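Sampaio Books — Author Evening Room Checklist
March visit, walked by Elaine Honorato at 4:30 p.m.
Event: Alcides Barros reads from his biography of the stage actress Tonton

Main room
Posted limit 125, chairs set 125. OK.
Center aisle clear to the front door. OK.
Aisle width at least 36 inches. Failed at row 2 — signing table was pushed into it. Table moved, measured again, OK.
Rear exit unlocked from inside. OK.
Exit sign lit. Left half dim. Replace lamp before the next reading.

Stage and sound
Riser edge taped. OK.
Microphone cable covered. Cover stops short of the lectern. Extra tape added.
Lectern steady. Wobbles when leaned on. Alcides was told and will use the stool.
Reading lamp cord in good shape. OK.

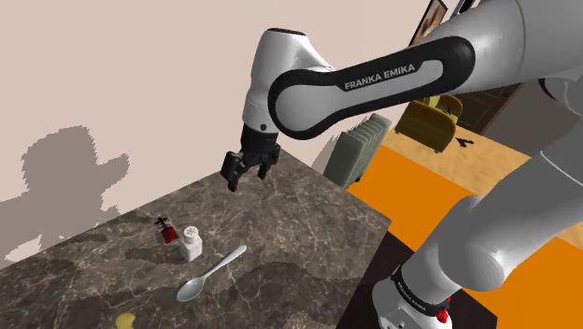
Franka Emika arm and gripper over the dark marble countertop

Stock and signing line
Some 233 copies delivered by Flirnari. Cartons stacked no more than four high. One stack was five, taken down.
Hand truck put away. OK.
Line runs along the biography shelves, not past the stairs. Rope still to be set out — Elaine, before doors.
Tall shelf fixed to wall. Top bracket loose on the memoir bay. Work order sent to Grusus.

Kitchen and restrooms
Extinguisher tag current. OK.
Coffee urn on its own outlet. It was sharing with the card reader. Moved.
Floor mats flat. OK.

Still open
Exit sign lamp, memoir bay bracket, rope for the line. Keep customers out of the memoir bay until Grusus has signed off on the bracket.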